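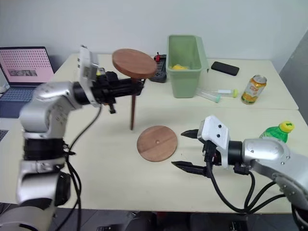
August 27, 2022

Saturday, and I was at the bench by eight with nobody else on the floor at Zokonier, and I had the best day I've had since I started driving the arms. I want to get it down while my hands still remember it (they're sore, the left one especially, right at the base of the thumb).

It was stool day. We've been on the little round stool since Monday and I had been losing to it. The left arm holds the stool up, tipped over so a leg points down at the table, and the right arm has to go after the flat disc with the hole in it. That's two round wooden things, both brown, both determined to spin when you touch them. I can do it with my own hands in the time it takes to yawn. With the grips in my hands and the arms following me it's a different job, and I love it more every day, even on the days I go home with a headache.

What changed this morning was the tilt. All week I'd been trying to hold the stool straight up and down and bring it over the hole from above, like a crane, and every time the gripper got in its own way. The wrist camera couldn't see past the seat, I couldn't see past the gripper, and I'd be feeling around for a hole in a piece of wood with a leg as thin as a pencil. So today I rolled my left wrist over before I came down, let the stool lean, and put the tip of the leg almost on the table before I even thought about the disc. Then the right fingers come in open from the side, low and flat, and close on the edge of the disc. Suddenly I could see everything! The leg tip, the hole, the gap between them. I did three in a row and laughed out loud in an empty building.

The slow part is still the last bit. I find I hold my breath, which makes my shoulders come up, which makes my hands come up, and the arms do whatever my hands do. You can watch one of my breaths go through the recording if you know where to look. There's a place in yesterday's runs where both grippers rise a hair and settle again, and that's me sneezing. I tossed that one.

I've been thinking a lot about what I'm handing over when I do this. When I started I thought the job was to be neat. Get the part on, don't bump anything, finish fast. But a run where I go straight to the answer doesn't have much in it about what to do when things slide. The runs I'm proudest of today are the ones where the disc skated away from me and I went after it, calmly, opened the fingers wide again, came around, and took it from a better angle. I used to throw those out. On Thursday the note came back from the Namboodiri side of the project asking us to keep them, as long as the recovery is clean, and I was so pleased I read it twice. So a fumble stays in if I get out of it well. A fumble where I panic and shove does not. There were a few of those before coffee.

Numbers, for my own sake: 198 good stool runs as of this afternoon. The whole tabletop folder is at 1,271 now, counting the pouring ones and the lid ones from the early summer, which I didn't do and which look very smooth to me – whoever drove those has steadier hands than I have. I watched a dozen of them over lunch at half speed. They never stop moving. Even when they're waiting on one arm, the other is drifting toward where it will be needed. I stop dead with my left while my right works. I tried the drifting thing after lunch and dropped the stool. It bounced once on the seat and rolled, no harm done, and I picked it up by hand and started over. I'll try again Monday, with just the right arm moving first.

I also left the clutter alone today, and I'm glad. I used to clear everything off before a set. The can on its side, the green bottle with the yellow cap, the test tubes, the bin, the power strip: all of it stayed. The bottle is a real nuisance, standing right behind where my right arm wants to swing, and I clipped it twice this morning with the elbow and had to stop and set it back on its feet. By the afternoon I'd quit hitting it without ever deciding how. My arm path just got shorter. I think that's worth having in the data too, a person working around a bottle the way you would at a kitchen counter.

One bad hour, from two to three. The right fingers started closing late, or I thought they did, and I blamed the link, and then blamed the grip trigger, and restarted the whole thing on the laptop and sat there watching it come back up. Then I ran the test where you open and close twenty times with nothing in between, and it was perfect. It was me. I was tired and squeezing slowly. I ate the other half of my sandwich and walked to the end of the lot and back, and the fingers were magically fixed. Put it on the card for the next person: before you restart, eat something.

The card is getting long. It's taped by the chair and so far it says:

Roll the left wrist before you lower it.
Fingers wide open on the approach, wider than you think.
Come at the disc from the side, low.
Look at the leg tip and let your right hand find its own way.
Stop when your thumb hurts.
Eat something.

I didn't stop when my thumb hurt. I did eleven more.

The last good run of the day was a lovely one. Stool up, wrist over, leg down, and the right fingers slid in on the disc so softly that it didn't shift at all when they closed. I lifted it a little and turned it and the hole came up to meet the leg, and it went on the first try. I could almost swear I felt it through the grips, though there's nothing there to feel. All I get back is the picture and whatever my brain makes up. It makes up a lot! After a few hours I reach for my water and am surprised that my fingers know what they're touching.

Drove home the long way, by Jirkanham, with the windows down. Passed the hardware store and nearly went in to see if they had a small wooden stool I could practice with at home using two pairs of kitchen tongs. They'd closed at five. I tried the tongs on a jar lid after dinner anyway and it helps more than you'd expect, mostly for learning to keep the holding hand quiet.

Next week we're supposed to get the first look at the arms doing the stool by themselves, on what we've recorded up to Friday. I know it'll be rough. The lid one was rough for ages, I'm told, and would stop halfway and hover as if it had heard a noise. But I want to see whether it rolls the wrist. Most of the wrist rolling is from today, so it may not be in there yet, and I'll be patient, but I'm going to be leaning over that table looking for it all the same. If it tips that stool the way I do I may have to leave the room for a minute.

The big set, the one with both benches and the Ikcombe parts, isn't due until December. Plenty of time for my left hand to learn to drift.

Ice on the thumb now. Need to bring a longer strip of tape for the card, and a cushion for the chair.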